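About us

Jun 21, 2025
By the Dernness workshop

If you have come to this page because there is an old computer under your desk and you aren't sure what to do with it, you are in good company, and you are very welcome. Most of the people who find us start in exactly that way. Dernness is a small firm that takes in desktop computers, opens them up, checks and cleans what is inside, changes the parts that need changing and sends the machines out again to people who will get some more years from them. We are based in Akthorpe, in a long, low building behind the old bus yard, with a blue door that sticks in wet weather (give it a good shove, we will hear you).

We began with two benches and a kettle. The idea at the start was a modest one. A school in Akthorpe was clearing out a whole computer room, 54 machines in all, and the quote for having them taken away was more than the school cared to spend. We said we would have a look. It took us most of a summer, working through August with the doors propped open, and by the end of it the school had most of its machines back with more memory in them, and we had a shelf of spare parts and a fairly clear notion of what we wanted to do with ourselves.

The benches have been changed since then, and the kettle has been changed more often than the benches, but the work is much as it was. A tower comes in, it gets a ticket, and it goes on its side so that the panel can come off. Then somebody has a good look before anything is touched. You can learn a surprising amount about a computer's life by looking at it with the side off. Some have stood on carpet for years and are packed with fluff. Some have been opened before by a keen nephew and have a screw or two rattling about at the bottom. And some are as clean as the day they were put together, and those are a pleasure, although we try not to have favourites.

We are rather fond of the big office towers, the kind that were bought in dozens and then forgotten about. They were made by people who expected them to be opened. There are handles to lift them by, and latches in a bright colour to show you where to put your fingers, and the drives slide in and out without much fuss. A lot of home machines from the same years are far more awkward, with sharp edges and cables that are just a little too short. When one of the good towers comes on to the bench you can feel the mood in the room pick up a bit. 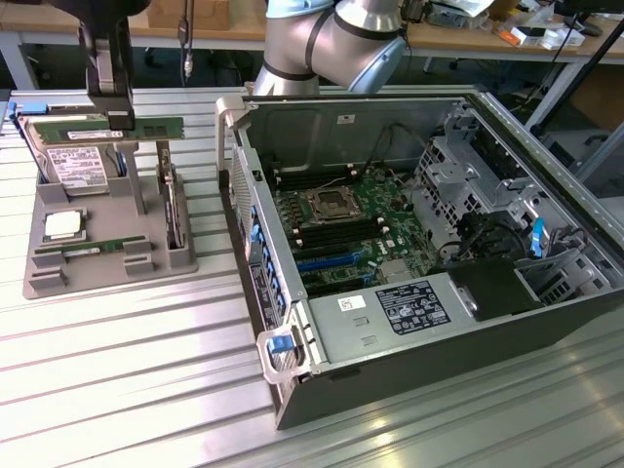
A tower on its side with the processor socket empty. The hard drive, memory and processor are in the holder on the left.

The parts holder is something we are quietly proud of. For a long time we put loose parts in saucers and margarine tubs, which worked well enough until somebody wanted the saucers. Now they go in a printed holder that stands on the bench beside the case, with a place for each sort of thing: drives stand upright in the top, a processor sits in its own square pocket lower down, and a stick of memory lies along a groove underneath. We went through a good many versions before we had one we liked. The first was too shallow, so the drives leaned over like tired commuters, and the second had a pocket so snug that getting a processor out again was a job for fingernails. If you would like a copy of the drawings, write and ask, and we will gladly send them.

Processors are the part we fuss over most, as anyone who has ever bent a pin will understand. The rule here is that a processor is either in its socket or in its pocket, and it is never put down on the bench, even for a moment, even when the telephone rings. Memory is more forgiving, but it still needs to go in squarely and be pressed until the latches come up to meet it. A stick that is nearly in is the cause of a great many computers that will not start, and we have had people drive a fair distance with a "dead" machine that wanted nothing more than a firm push in the right place. We don't charge for those. We do tend to offer a cup of tea, because people are often a bit embarrassed and there is really no need to be.

Hard drives are treated with a great deal of care, for a different reason. They have people's photographs on them, and letters, and the accounts, and half-written novels. Before a drive is wiped we ask you, in writing, whether you want anything kept, and we ask a second time before we do it. If you want your old drive back in a padded envelope then that is what you will get. If you would sooner have it destroyed, we can do that as well and give you a slip of paper to say so.

We have two sides to the business these days. The repair side is open to anybody, and you can simply bring a machine in or arrange for us to collect it if you live near enough. The other side is a scheme we call Tautahi, through which tidied-up computers go to schools, clubs and families who could do with one. Last year 300 machines went out through Tautahi, which still seems a remarkable number to those of us who remember the margarine tubs. Each one goes with a keyboard, a mouse and a printed sheet of plain instructions in large type, and there is a telephone number at the bottom of the sheet that is answered by a person at a bench.

A word about our friends at Keltska, who take whatever we really can't use. However careful you are, some things are past saving – a power supply that smells wrong, a board with a burnt patch, a case that has been dropped down a flight of stairs. Keltska collect from us when the cage by the back door is full, and they separate the metals and the plastics properly. We went to see how they did it before we agreed to send them anything, and we came home satisfied and with very dusty shoes.

You are welcome to come and see us too. The workshop is a working room, so it can be noisy, and we do ask visitors to leave drinks on the table by the door and to keep long sleeves and scarves well clear of the benches. School groups come fairly often, and the children nearly always want to know which bit is the brain. We let them take the side off a spare tower and put the memory in and out for themselves. There is a very particular look on a child's face when the latches click, and we have seen the same look on plenty of grandparents.

Our prices are kept simple. Looking at a machine and telling you what we think costs nothing. A clean and a full check is £50, and parts are charged on top at whatever we paid for them, with second-hand ones used wherever we are happy with them – and we will always tell you which you are getting. If we believe a machine is not worth the money we will say so before you have spent any, and you can take it home again or leave it with us for parts, as you like.

Please do get in touch if you have a question, or a cupboard full of old towers, or only a single elderly one that has started making a noise. Telephone if you can, as we are quicker at talking than typing. If you are coming by car, park along the wall and not in front of the double gates, as the Keltska lorry needs the room to turn.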